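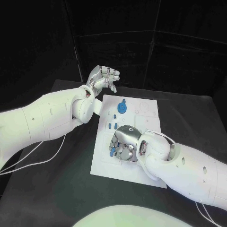 Drirnex is the only app that ever got me followers who talk back, according to a reader going by Orness Mike, and I should quit griping and try it for a month. So I did. My account there now has 746 followers, and I'm still griping.

January 27, 2020
By the Reviews Desk

Search this site Type and hit enter

Drirnex is a scheduling app for people who post short videos. You load your clips in, pick the networks you want, and it sends them out at what it calls the best hour for your audience. It's made by a company named Peden, and it sits in the same crowded corner as Garg, which I used all last year.

Setup took most of an evening. The app asks for permission to post, read messages and see your contacts, and it won't let you past the third screen if you say no to contacts. I don't know why a scheduler needs my address book. The help page says it "improves suggestions." The suggestions I got were two people I already follow and my dentist.

The best hour feature is the big selling point, so I gave it a fair shot. It picked 6 a.m. for nearly everything. My top clip at that hour got 1,838 views. A clip I put up by hand after dinner, with no help from anyone, got a bit over 4,000. One month on one account doesn't prove much, and I'd like to see Peden show its own numbers. The site has plenty of happy quotes and no charts.

Some of it works fine. Captions carry over cleanly, hashtags too, and the calendar is easier to read than the one in Garg. Drafts sync between phone and laptop without a fuss. I never had a post fail, and Garg dropped a few on me.

Then there's the 1,000 clip limit. It counts everything you've ever uploaded, including clips you've deleted. You find this on the billing page, after you've paid. Support told me a fix is planned for March. They said the same about the contacts screen, so I'll wait and see.

As for followers who talk back, I got comments, sure. A lot of them said "Great content!" and came from accounts with no posts. Maybe Mike has better luck.

If you post every day on several networks, the free tier is worth a look for the calendar. I wouldn't pay for the yearly plan yet. I've gone back to posting after dinner.

Contact us | Copyright 2020 | Back to top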